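Undmont wants two robot arms to stock the drink coolers at its Duldale depot, and it has put up to $200,000 in the December budget request to get them. Trials use canned drinks, a rack and a plastic bin. 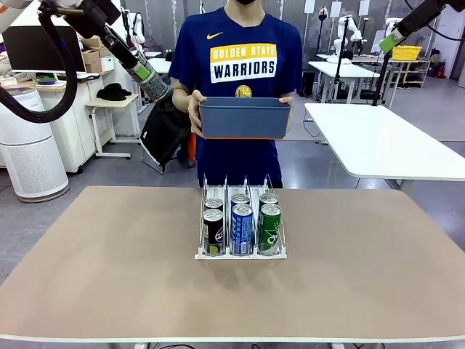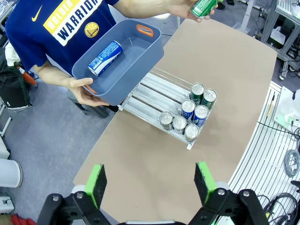 ## Questions on cost

Noemi Mbeki, who runs purchasing, isn't sold. The quote from Szabo covers the arms and 40 hours of setup, but spare grippers are extra and support ends after 9 months. "I'd like to see a bad week before we pay for a good one," she said. Fraser Baird in operations still expects an order.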